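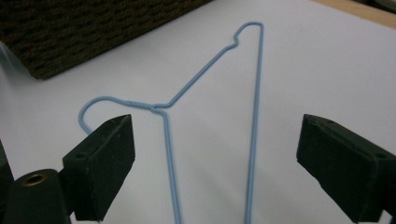
Hanger task, Jondadham station: light blue wire hanger between the gripper fingers.

Runix Project — Data Collection Working Group
Minutes of the meeting held 2021-11-03, Jondadham office

Chair: Christos Zervas
Represented: Collection, Training, Quality Review, Rallis (hardware supply)
Apologies: Drullano (labeling)

1. Minutes of the previous meeting
The minutes of the September meeting were approved with one correction. Under item 3, "gripper width" should read "gripper opening."

2. Progress on the hanger task
Collection reported 850 accepted demonstrations for the hanger task, against almost none at the September meeting. Training asked that the next batch include more starting positions in which the hook points away from the operator. It was agreed that the starting angle of the hanger will be changed after every 50 demonstrations and entered in the session log.

Quality Review noted that thin wire is hard to pick out in the gripper views when the fingers are close to it, and that shadows on a white surface have at times been labeled as part of the hanger. Drullano will be asked to correct the affected labels before the next training run.

3. Table setup and operator practice
The group reviewed the two-handed setup. The hanger is laid flat on the white paper, with one gripper held in each hand. Collection proposed that operators pause over the hanger before the first contact, so that each demonstration has a clear starting point. This was agreed.

Rallis asked that the cables be kept clear of the hanger during a demonstration. A cable that touches the hanger is to be recorded as a fault and the demonstration repeated. The position of the basket to the left of the paper will stay as it is until the current batch is complete.
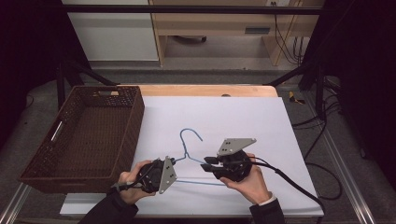

4. Equipment
Rallis will supply four replacement finger sets. Worn fingers are to be kept and tagged with the date of removal. The request for a second table was deferred.

5. Actions
Collection: revise the operator sheet to cover starting angles and the pause.
Quality Review: send the list of affected labels to Drullano.
Rallis: confirm delivery of the finger sets.
C. Zervas: raise the second table with the Runix budget office.

The meeting was adjourned at 4 p.m.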